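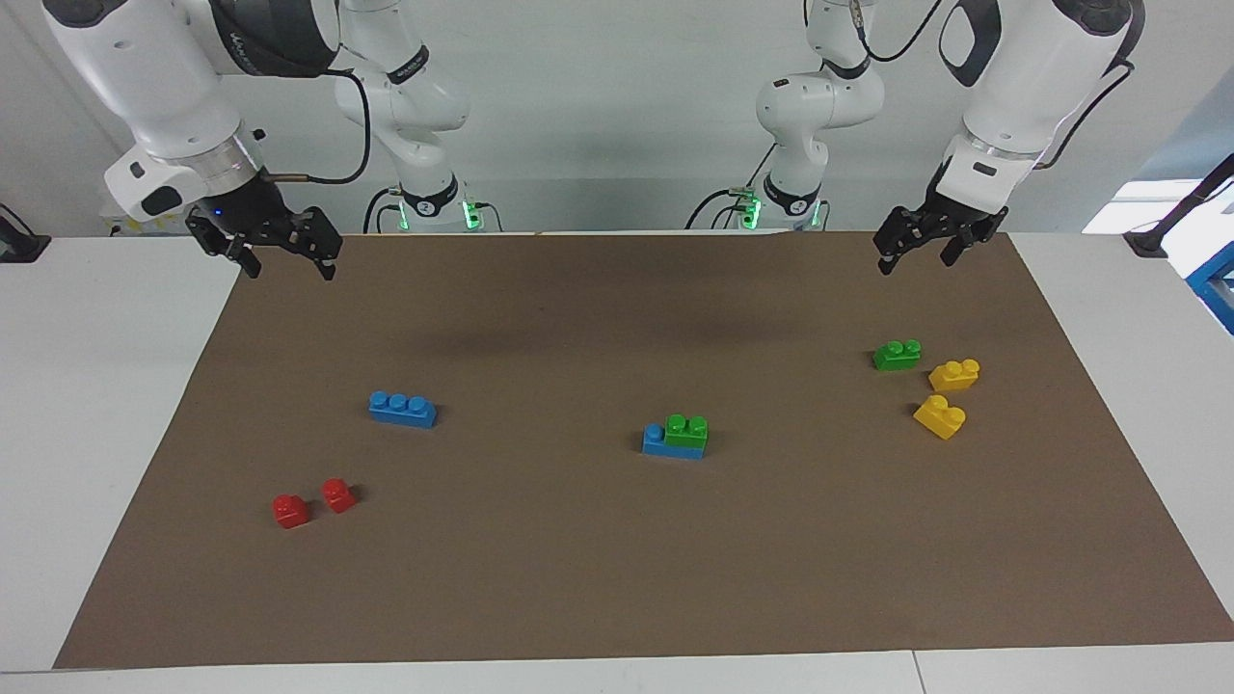

Kirsten Robichaud rang on the Friday to say the Ernine Room was double-booked, and would my ukulele group mind sharing with a christening?

"How many are they?" I asked.

"Up to 300," she said. "But they're very quiet."

I'd paid my deposit in March, so I dug in. Well – I dug in for a minute, then she offered us the upstairs studio and free parking, and I folded like a deck chair.

Gopinath brought the good biscuits. We were halfway through our second song when the door opened and a grandmother in a lilac hat leaned in.

"Our organist hasn't turned up," she said. "Do you lot know any hymns?"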